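[pladel-house] Re: snack table, tray and baskets

From: Jad Chamoun
To: pladel-house list
Date: 1st December

Dear all, dear Arwel,

Thank you for your message, and excuse me for the slow answer. I wanted first to try the thing for two weeks and then write, so that I don't write only opinions.

Arwel James wrote:

> Before I order anything for next term, can somebody tell me what the
> system is on the snack table in 214? I put a box of biscuits in the
> orange basket in the morning and after lunch it was in the cupboard.
> Next day I put two packs in the cupboard and they were on the table.
> I don't mind which way we do it but I would like to know. Also, do we
> need the tray at all? It takes up half the table and I keep putting
> my cup on it.
>
> Arwel

I will answer the second question first. Yes, I would like to keep the tray. It is the place where everything arrives. When you come from the shop, or when you bring something from home, you put it on the green tray and you can go back to your work. You do not have to decide anything. Later one of us goes through it and divides the things over the baskets. Before we had the tray, people put the bags on the chairs, and in March we found a cream cake under the newspapers which I prefer not to describe.

What comes on the tray is very mixed, and this is the difficulty. In one delivery there can be a bun for today, a pack of dark brown cakes which are good for months, and a pouch with writing so small that I need my other glasses to find the date. 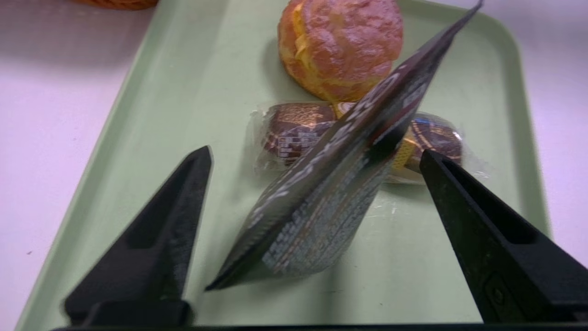

So the rule I have used these two weeks is only about time. What should be eaten today or tomorrow goes in the orange basket, and the orange basket stays on the table. What can wait goes in the brown basket, and in the evening the brown basket is emptied into the cupboard. I think this explains your biscuits, Arwel: the box was closed and the date was far, so I moved it. The two packs I don't know. It was maybe the person who had the turn after me.

The following cases were not clear to me and I decided them like this. Please tell me if you do it differently.

Buns and pastries: always orange, also when they are wrapped. A bun with custard should not wait for the second day. If it has a cracked top and the filling comes out at the side, please put a small plate under it, because the custard is hard to get out of the weaving.

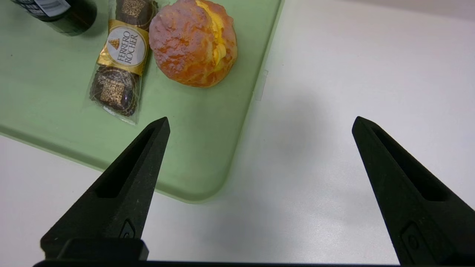

Chocolates: brown, if the pack is closed. I know that some of you like to see the Ferrero Rocher on the table, and I like them too, but in the warm corner next to the radiator they become soft. We can bring out one pack after lunch.

Small packets of crisps and nuts: here I changed my mind. They keep well, so by the rule they are brown, but when they are in the cupboard people forget them and at the end of term we have 80 of them. I now put one or two in orange.

Drinks: they are not for the baskets. Bottles which come on the tray should go in the fridge, or next to the fridge if it is full. Please do not leave them lying on the tray, they roll against the soft things.

Things that are not food: I also find these. I put them in the brown basket until the evening, and then on the shelf by the door. If you miss something made of cloth, please look there first.
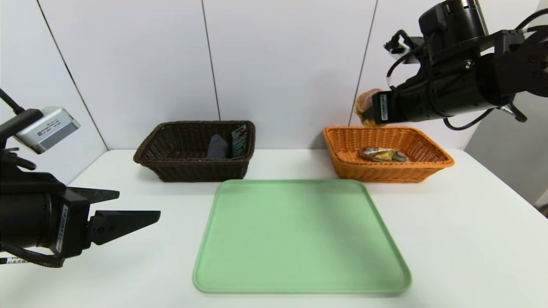
The table in 214: green tray in front, brown basket on the left, orange on the right.

About the place for your cup, you are right that the tray is large. I measured the smaller tray in the Bamard catalog and it would leave enough room for two cups and the sugar, but it has no raised edge, and I am afraid of the oranges. Another possibility is to put the tray on the low cabinet. Then somebody must first take away the Mathias folders, and I do not know if they are still needed. Does anyone on the list know this?

For the order, Arwel, I would ask for fewer biscuits than last time and more fruit. Paper napkins we have enough, I opened a new pack of 100. If you go to Padden anyway, could you look if they have the brown basket in the same size as the orange one? The one we have is a little smaller and the long packets stand out of it.

I can do the tray until the holidays. After that I am away and the turn is free, so please write your name on the sheet inside the cupboard door.

With kind regards,
Jad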